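Room 501 smells of warm dust and instant noodles, and by the time I find it the Skilludum lot have already been at it for two hours. Skilludum is the student robotics club at Westen College, and I've been invited along to watch them get ready for the Komia Cup, which is a tidying-up contest. Honestly, that's it! You get a table with a mess on it, a robot arm, and a clock.

I'd pictured something with more sparks. What I got was a room full of teenagers holding their breath over a used tissue.

The rules sound easy. Rubbish goes in the bin, food stays on the table, and you lose points for every bit of lunch you throw away. Duangjai Wattanapong, who is in her second year and writes most of the club's code, told me the food is the bit that keeps her up at night. "A tissue never looks the same twice," she said. "You scrunch it a bit differently and the arm thinks it's met something new. And then a bread roll is sort of tissue-sized, isn't it?"

I said I supposed it was.
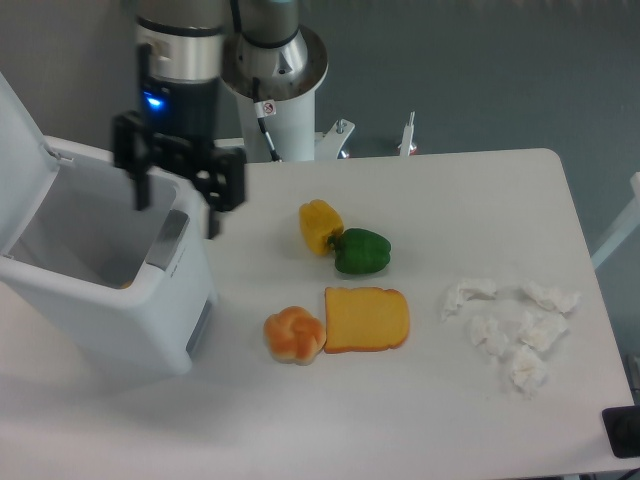 The practice table in Room 501, with toy peppers and bread to be left alone and crumpled tissues to be cleared.

They teach the arm by doing the job themselves, over and over, steering it by hand while the computer takes notes. It's slow going (I had a turn and squashed a tissue flat against the table, then dropped the next one well short of the bin). Duangjai was very kind about it. She also deleted my attempt straight away, in case the robot learned from it.

The club had 79 good runs saved when I visited and wanted plenty more before the regional round. Between goes someone has to fish everything out and scrunch it all up again, and there's a rota for that, pinned by the door and mostly ignored.

Money is tight, as you'd expect. The Rattanakul Fund pays for spare parts and the minibus, and the rest comes from a cake stall they run every April — real cakes, I checked.

I stayed for six more runs. Somewhere in the middle of them the arm hung over the bin for ages, apparently thinking, and the whole room leaned in with it. "Go on," somebody whispered. I'm fairly sure it was me.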